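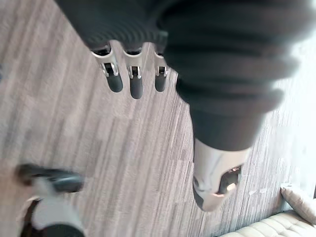
Unit 3: Floors, Noise and the Open Office

Reading for this unit is the Workneh chapter on sound in shared rooms. It is long. The tables at the back can be skipped, and judging by last May's papers they will be.

Start with the hard floor. A dropped pen, a rolling chair and a pair of heels all put energy into the surface, and a hard surface gives most of it straight back to the room. Soft flooring takes the edge off footsteps and helps a little with voices. It does much less for voices than the people who sell it would like, so look to the ceiling first.

The Wiltthorpe case is the one to know. A firm of 2 departments moved into a single room of 3,000 square feet, with polished concrete throughout, and then spent a winter sending each other polite notes about typing.

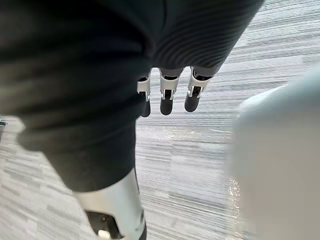
The notes were collected by Sem Nijs, then a junior in accounts, and there were 513 of them. Read the handful in your packet. Most complain about noise, but a fair number are plainly about a person, and sorting one kind from the other is your first exercise. Expect to disagree with your neighbor. Keep your voices down while you do it.

Carpet tiles were the eventual fix. The case for them is dull and sound: a stained square can be lifted and swapped, and whatever runs under the floor can be reached without cutting a broadloom carpet in half. Turning each tile a quarter from the next hides the seams and forgives a careless fitter. 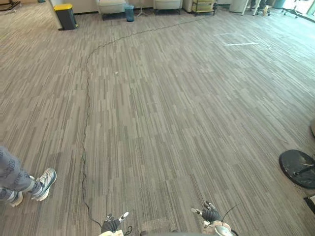
Fig. 2. Striped carpet tiles laid in alternating directions.

For next time: read the Sisham memo and write one page on who should pay for quiet, the tenant or the landlord. The Stirnbridge lease is in the packet if you want ammunition. One page means one side.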